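Section 3: Sharpening and re-wrapping a practice knife set

Applies to the Derville throwing set with cord-wrapped handles. If you own the older Skirkell set with bare steel handles, skip steps 8 to 13.

3.1 Before you start

Read this section all the way through once. The work takes most of an evening the first time, and the cord has to be left overnight before the knives are thrown again.

You will need:

The flat file supplied in the lid pocket
The medium stone and the fine stone
A bench vise with soft jaws, or a clamp and two strips of leather
Light machine oil
Paraffin cord, one hank per set
A permanent marker
Cut-resistant gloves

Caution: Throwing knives are sharpened at the point only. Do not put a cutting edge on the sides of the blade. A sharp side edge will open your fingers on release, and most clubs, Wusbridge included, will turn the knife away at inspection.

Caution: Never use a bench grinder. The heat takes the temper out of the tip and it will bend on the first hard throw.
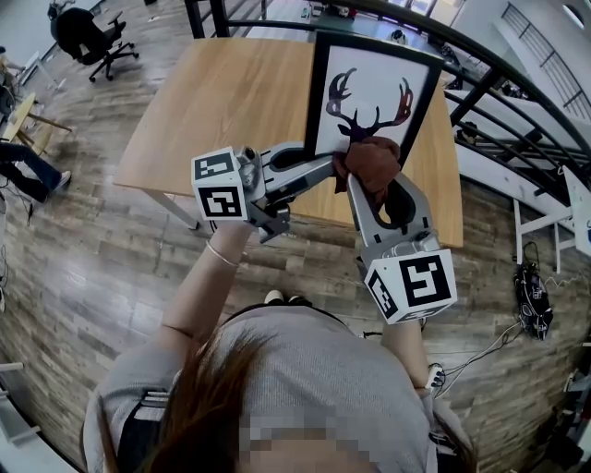

3.2 Dressing the point

1. Wipe the knife down with an oily rag and check it for cracks, mainly where the blade meets the handle. A cracked knife cannot be repaired. Take it out of the set.

2. Clamp the knife flat with the point toward you and no more than 3 inches of blade past the jaws.

3. Color the last half inch of both bevels with the marker. You will file until the color is gone.

4. Hold the file at 35 degrees to the flat of the blade. Push away from the point, lift, and come back. Do not drag the file on the return stroke.

5. Turn the knife over and repeat. Give each side the same number of strokes or the point will wander off center.

6. Run a finger of the glove along both sides of the blade, from the handle out. Any burr that catches the glove needs to come off. Burrs are the usual result of one knife hitting another in the target, and they are worse on sets thrown in tight groups. Lay the file flat on the burr and take it down flush.

7. Finish with the medium stone, then the fine stone, using a drop of oil on each. The tip should end slightly rounded, like a dull pencil. A needle tip breaks.

Note: If the point has bent less than the thickness of the blade, it can be pressed straight in the vise before step 3. Go slowly. If it has bent further than that, file the bent part off and reshape. You can lose up to 5 millimeters this way before the balance changes enough to feel.

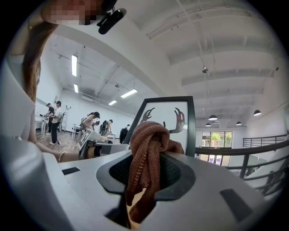
3.3 Removing the old wrap

8. Cut the old cord along the flat of the handle and peel it off. Throw it away. Used cord has stretched and will not lie tight again.

9. Clean the bare handle with mineral spirits and let it dry. Old wax left on the steel is the main cause of a wrap that slides.

3.4 Putting on the new wrap

10. Lay a loop of cord along the handle with the closed end at the butt. Leave a tail of 2 inches at the blade end.

11. Wind from the blade end toward the butt, pulling each turn snug against the one before it. Do not let the turns overlap. Keeping the spool under your foot helps hold the tension.

12. At the butt, pass the working end through the loop. Pull the tail at the blade end until the loop goes under the wrap, stopping near the middle. Trim both ends close.

13. Hang the knife by the hole in the butt overnight.

Note: Wrap every knife in the set at the same sitting, from the same hank. Cord from different hanks can vary in weight, and a set that doesn't match is hard to throw well. Ruben Verhoeven's wrapping chart in the back of this guide gives the number of turns for each handle length. The Berchtold cord is thinner and has its own column.
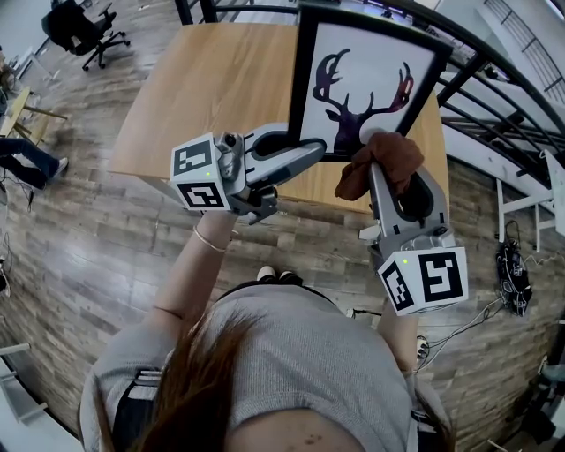

Last updated: Thursday, August 23, 2018

3.5 Checking the balance

14. Rest the knife flat across one finger and find where it sits level. On the Derville this should be just ahead of the wrap. Mark the spot and compare it with the other knives.

15. If one knife is heavy in the handle, look for a doubled turn of cord under the wrap. If it is still off, see Section 5, Matching a Set.

16. Throw each knife a few times from your shortest distance before going back to your normal line. Stop if the wrap shifts.

3.6 Storage

Oil the blades lightly and return them to the sleeve points down. Do not store them in a leather sheath for more than a few days. Tanning salts in the leather will pit the steel.

Questions about this section go to Liudmyla Tymoshchuk at the Wusbridge shop. For replacement files and cord, ask for Ruan Adams.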